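4.3 Do wear-count labels predict fading?

The Hundberg method assigns each knitted garment a single number, the wear count, and claims that color loss follows from it. We find this hard to accept. The count was set using one dye house's output, and the original report gives no breakdown by fiber. A cotton sweatshirt and an acrylic one receive the same score if they have been worn the same number of times.

We asked 300 households to keep laundry diaries and received 759 usable garment records. Of these, the reds are the most troublesome for the method. Cerkano's red dyes lost color early and then held steady, while Holst's did the reverse. A straight line drawn through both sets fits neither, and the good overall fit reported by Hundberg may simply come from pooling them.

There is also the matter of how fading was judged. Diary keepers compared each garment with a printed card, usually at home and in whatever light they had. Red is a poor color for this. The same cloth can be scored bright on a raised fold and maroon where a shadow crosses it (Figure 2), and a card held against one part says little about the other. Our instructions asked for garments to be laid flat near a window. We have no way of checking how often that was done, and we doubt it was often.

Figure 2. Red knit garment on a patchwork-print bedspread, with lit and shadowed areas of the fabric. 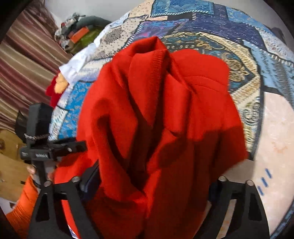 4.4 Comparison with the Lastemport records

The Lastemport set holds 1,130 entries, all scored under a lamp by trained staff. Its agreement with the wear count is weaker than in our diaries, which should worry anyone using the method for pricing secondhand clothes. Better measurement ought to have helped a sound predictor. We did not adjust for detergent, as fewer than half the entries record it.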